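Home > Workshop and Electronics > Robots and automation

Rules for running a small robot arm at home on a floor-level board?

Thoa Nghiêm

I run a small arm in a carpeted room and I'm trying to write down a set of rules before my nephew starts using it with me. He is 15 and wants to do pick-and-place work with a bowl and a few hand-sized items. At my old job at Fatolton we had fenced cells and a binder for everything, so I never had to think about where the line was. At home I have no fence, and I don't want to copy a factory rule that makes no sense here.

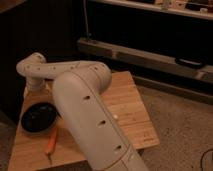
My draft so far has five rules. Nobody reaches over the board while the arm is powered. One person runs the program and says "moving" out loud first. Top speed is 200 mm/s unless we both agree to change it. The stop button stays within reach of whoever is closest. Objects get moved by hand only after the program is stopped.

The last one is where we disagree. He says pausing is enough if the arm is holding still. I say a paused arm can start again from the laptop and we should do a full stop every time we reset the layout.

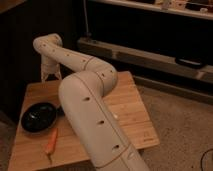 Arm over the board, bowl on the left.

I'd also like a rule about the floor and I don't know how to word it. I measured 29 inches of reach from the base with the arm stretched out, so I was thinking of putting tape on the carpet at that distance and keeping feet and knees behind it. The other question is what belongs inside that line. Right now there is a dark cable across the carpet on the right, and I can't decide if cables should be banned from the area or just tied down.
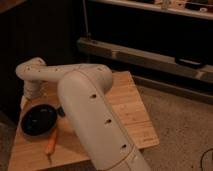
Does anyone know if the industrial standards cover a setup like this? If they don't, what do you use for a home rule set?

Romana Vaněk

The ISO 10218 documents are written for industrial robots and their integration, so a hobby arm in a house isn't what they had in mind. They are still worth reading for the way of thinking, mainly the risk assessment. List what can hit, pinch or drop, decide how bad each one is, then write the rule.

On pause versus stop, you are right. A pause is a software state. If a hand goes over the board, use the stop, and make the restart a separate step done by the person who reached in. Before you rely on the stop button, find out what your arm does when it is pressed. Some arms hold position and some lose motor power and sag, so test it with nothing under the arm.

I would put the tape farther out than 29 inches. That number is the arm alone. Add the longest thing it will carry, plus room for someone kneeling to lean forward. Cables: route them out the back if they will reach, otherwise tape them flat. Don't leave one where a person steps in to reset.

Ernő Vida

just keep the speed low, its a small arm. we ran a Kuruc one for a year with no tape

Štefánia Sýkora

Low speed helps with a bump. It doesn't do much for a finger caught between two links, so I'd add a rule about keeping hands off the elbow and wrist. I'd also add one for loose sleeves and long hair. Print the list and keep it next to the stop button. Ours at the Fimorley club is one page.

Filed under: robot arms, home workshop, safety rules

Contact the moderators | © Troslow Community Help | Back to top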